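Notes for session 4: why coalitions crack from the inside

OK, so last time we got as far as how a governing alliance gets put together. Today I want to talk about how they fall apart, and I'm going to lean on the Borthorpe council because it's small enough to fit in your head (and because I find it fascinating, sorry!).

Borthorpe has 34 seats. The Akpalu bloc and its junior partner held 25 of them, a very comfortable majority, and you'd think that would make life easy. It didn't! A big majority means any one member can rebel without bringing the house down, so rebelling is cheap.

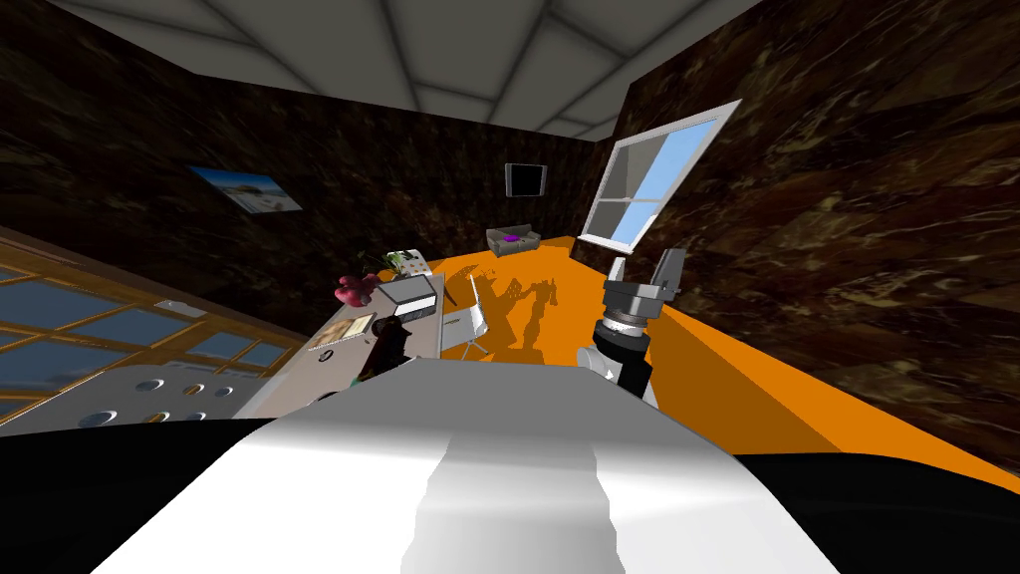 Cheap rebellion is the idea I want you to hang on to. Go back to the Bultport road vote in your reading pack and look at who broke ranks. They were mostly members from the outer wards, where the leader's name had stopped helping at election time. They still said nice things about him in public – they just voted the other way.

Now compare the tight case, a majority of 2. Everybody has a veto, so the bargaining happens early and in private, and the floor votes look very calm.
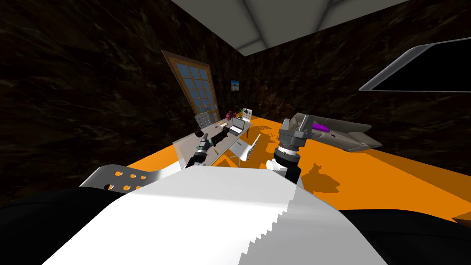

Keep that in mind when you read the press coverage, too. A calm floor vote tells you very little about how happy people are!

**For September:** read the Drarnix chapter, over 40 pages I'm afraid, and bring one example of a public warning from an ally to a leader. Who was it really meant for?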